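# How to Teach a Robot to Fold Your Trousers

You can fold a pair of jeans. (You may choose not to, but you can.) A robot can't, until somebody shows it how.

At the Kerkholm shared workshop we're building a laundry robot called Drultberg. So far it has lost 87 arguments with a sock.

To teach it, a person does the chore with a hand-held gripper, which is a robot's hand without the robot. A camera on the gripper records everything. Jeans are a good first lesson: big, flat and unlikely to run away. Lay them out on a bed, bring the two blue finger pads in over the cloth, and think about where to pinch.

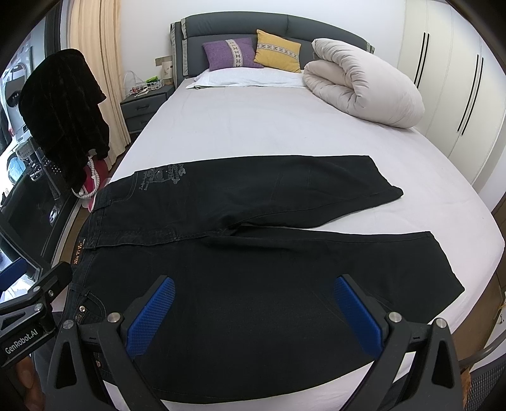

## Again, please

One fold teaches a robot very little. Drultberg needs almost 200 goes before it gets the idea, and then it wants the legs the other way round.

Try it yourself with kitchen tongs. Pick up one hem and carry it over to the waistband. If the jeans end up in a heap, well done, you're now as good as Drultberg.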